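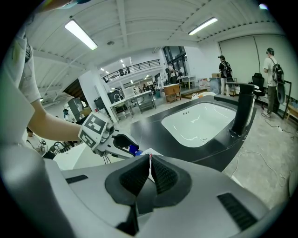

Left gripper jumps 50 mm sideways in the recordings, but only near the sink

Posted in Robotics Help, November 2018

Tadhg Madigan

Hi all, I'm loving this project, but I've hit a fault I can't pin down. We're teaching an arm to do small sink-side chores by recording people doing them with hand-held grippers, one in each hand. The person does the job, the software works out where both grippers went, and the arm repeats the path. When it works it is a joy to watch!

When it doesn't, the left gripper's path has a sudden sideways step in it. The hand never moved like that. In the data it leaps 50 mm, stays there for a moment, then leaps back. Last week we let the arm play back one of those paths before anyone had checked it, and it swung into the faucet hard enough to bend a finger mount. No one was near it, thank goodness, and the stop button worked, but I've banned playback until I understand this.

Things I know so far:
We have 1,068 recordings and 424 of them have at least one jump.
The right gripper is almost always clean.
Jumps happen mostly when the two grippers come close together, for example when passing a small thing from one to the other.
Recordings made at the plain tables are nearly all fine.
We run the tracking through Hulico, default settings, and have done since April.

I've recalibrated twice and swapped the cables over. No change. Is it the markers, the lights, the shiny basin, or me?

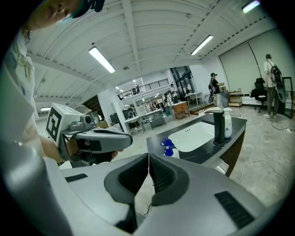 Other gripper coming in from the left, sink counter beyond

Any ideas very welcome. I can try things the same day.

Drillside

Check your cables. It's always cables. Also tape down anything loose on the floor, a tug on a cable in mid-recording will ruin your whole day, and people wearing packs don't look at their feet.

Zbigniew Wieczorek

What a great problem, and you've done most of the work already by sorting out where it happens. My bet is the markers, with the lights helping.

A flat square marker can be read two ways when it's small in the view or seen nearly straight on. The software picks the tilt that fits best, and with a bit of glare or blur the wrong one can win for a few frames. The position then shifts along with the tilt. It would look just like your leap out and leap back. If the tracker can see two or more faces, it has much less room to be fooled. As the grippers come together, one face tends to fill the view and the others turn away or get covered by a finger.

Try this in order:

Clamp the left gripper to a table so it can't move and record it for a minute. If it jumps while clamped, you can forget about hands and cables.

Do it again beside the sink with the overhead lights off and a soft lamp off to one side. If the jumps go away, you have glare. Matte printed markers fixed that for us at Ververidis, and they cost next to nothing.

Push on the marker block with a fingertip. Ours had a screw that felt tight and still let the block rock. I'd have sworn it was solid.

Look for a setting that limits how far a pose may change from one frame to the next. I don't know what Hulico calls it. Turn it on, but have it mark the frame as bad. If it just smooths over the gap you'll get a lovely curve that is still wrong, and the arm will follow it into your faucet again.

You're right to stop playback. When you start again, put the check on the arm side too: a speed limit, a keep-out box drawn around the faucet and the counter edge, and a first run at a crawl with someone holding the stop button. Bad data will get through sooner or later – the arm should be able to refuse it.

Please come back and tell us what the clamp test says. I really want to know!

Tadhg Madigan

Clamp test done, and it jumped! Clamped solid at the sink, 24 jumps in one minute with the overheads on. With them off and a desk lamp, none. So glare it is, at least for the big share. The block does rock a tiny bit as well, so I've put a washer under it.

Matte markers are going on tomorrow. And Drillside, I did tape the cables, you weren't wrong about feet.

Tristemard

Same fault on our setup, following this. Did you keep the old recordings or throw them out?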